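Teaching the coffee task by remote control

I do my demos in short batches now – 50 takes, then a break and something to drink. My first week I tried to power through and my hands got sloppy, and guess what, the policy learned sloppy hands!

Before you hit record, park the arms, open the grippers and put the capsule stand on the right side of the table, opposite the tray.

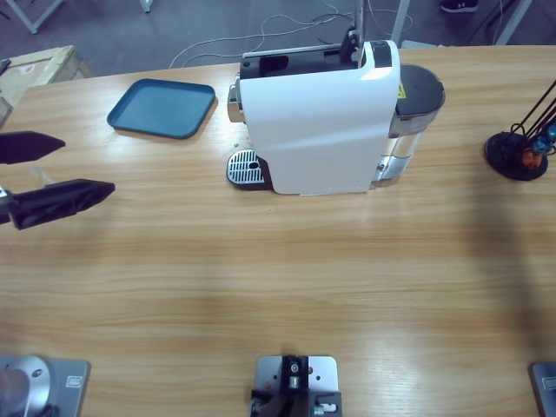

Now go slow on the grab. I close the fingers, wait a beat, then lift (Akua Atinga taught me that one, and my drops went way down). If you fumble, keep going and fix it. I save those takes too, in their own folder. After 55 good ones, train a quick model and see where it gets stuck – then record more of just that part.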